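Guardar acolchados y vaqueras con forro de borrego: ¿vacío, caja o percha?
Foro > Hogar y textil > Armarios y cambio de temporada

surna_254
Mensaje 1
Toca cambio de armario y tengo las chaquetas de invierno a mano, pendientes de decidir sistema.

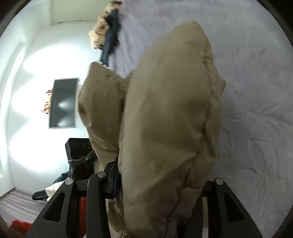

El espacio disponible es un altillo de 40 cm de fondo y 20 cm de altura útil. La acolchada beige es de relleno sintético según etiqueta, la vaquera lleva borrego sintético. Hasta ahora lo metía todo en bolsas de vacío y en octubre el acolchado salía plano por los hombros y el pelo apelmazado. Opciones que manejo:
1) vacío parcial, sin llegar a compactar
2) caja de tela con las prendas plegadas
3) percha con funda, en el armario del pasillo, que ya está bastante lleno
Las dos lavadas antes de guardar, eso no lo discuto.

keston_bcn
Mensaje 2
La 2 para la acolchada. Cremallera cerrada, mangas hacia dentro, un solo pliegue a la altura de la cintura. La fibra sintética pierde altura por compresión sostenida y no siempre la recupera, depende del gramaje y de si el relleno es continuo o fibra suelta. El vacío sirve para edredones que vas a sacar en dos semanas.
La vaquera en percha ancha. El denim pesa y en percha de alambre marca.

Cesa
Mensaje 3
No estoy de acuerdo con descartar el vacío. Llevo seis inviernos usándolo con sintético y la recuperación es completa con un ciclo corto de secadora a baja temperatura y dos pelotas. El problema suele ser extraer todo el aire con aspirador. Si se aprieta a mano y se cierra la válvula queda a medio volumen y no se forman aristas en el relleno.
Con pluma sería otra conversación.

keston_bcn
Mensaje 4
Eso ya es vacío parcial, la opción 1. Y presupone secadora.

surna_254
Mensaje 5
No tengo secadora. Tendedero interior y deshumidificador.

Syahrul Ismail
Mensaje 6
Trabajé cuatro años en una tintorería. Dos cosas sobre el borrego sintético:
— Se apelmaza por presión y por calor. Una vez fundida la punta de la fibra no hay cepillo que lo arregle, así que nada de plancha ni vapor directo sobre el cuello.
— Cepillo de púas blandas, en seco, en un sentido y luego en el contrario, antes de guardar y al sacar.
Para el acolchado, lo que más daño hace es guardarlo con humedad residual. Por fuera está seco y las costuras todavía no. Yo le daría 48 horas de tendedero después de notarlo seco al tacto, con los bolsillos vueltos.

Cesa
Mensaje 7
48 horas con deshumidificador me parece excesivo. Con 24 sobra en una prenda fina.

Syahrul Ismail
Mensaje 8
En una fina puede. Si el relleno es grueso, los canales tardan más que el tejido exterior. Prefiero pasarme.

Séverine Deschamps
Mensaje 9
Una pregunta sobre las medidas: con 20 cm de altura, ¿qué caja usas? Las mías son las Stefanou bajas y miden 18 con la tapa puesta. Caben dos acolchadas si se cruzan las capuchas, una sola si además metes jersey. La tapa cede en cuanto se llena de más y entonces ya no entra en el altillo.

surna_254
Mensaje 10
Ninguna todavía. ¿Las Stefanou llevan base rígida? Las que tuve antes eran de tejido sin tejer y se abombaban.

Séverine Deschamps
Mensaje 11
Base de cartón forrado. Aguanta textil, no la cargaría con calzado. Las paredes son blandas.

keston_bcn
Mensaje 12
Forra el interior con una funda de almohada vieja de algodón y te ahorras el polvo que entra por la cremallera. Bolsas de plástico cerradas no, si el altillo da a pared exterior condensa.

Cesa
Mensaje 13
Una bolsa bien cerrada no condensa si la prenda entra seca. Condensa por fuera, en todo caso.

keston_bcn
Mensaje 14
En teoría. En mi altillo norte saqué en noviembre dos mantas con olor y estaban secas al guardarlas en mayo.

surna_254
Mensaje 15
El mío da al baño, así que descarto el plástico por prudencia. Resumo lo que voy a hacer: acolchada en caja baja con un pliegue, sin vacío, y la vaquera cepillada y en percha ancha con funda de algodón. Para hacerle hueco en el pasillo saco dos abrigos de paño que no me pongo. Queda pendiente la polilla, aunque con estas dos prendas me preocupa poco.

Syahrul Ismail
Mensaje 16
El sintético no le interesa, salvo que esté sucio. Vigila los abrigos de paño, esos sí. Si los vas a dar, no los dejes meses en una bolsa al fondo del armario.

Séverine Deschamps
Mensaje 17
Mide el fondo con la puerta del altillo cerrada antes de comprar. A mí las bisagras me quitaban 3 cm.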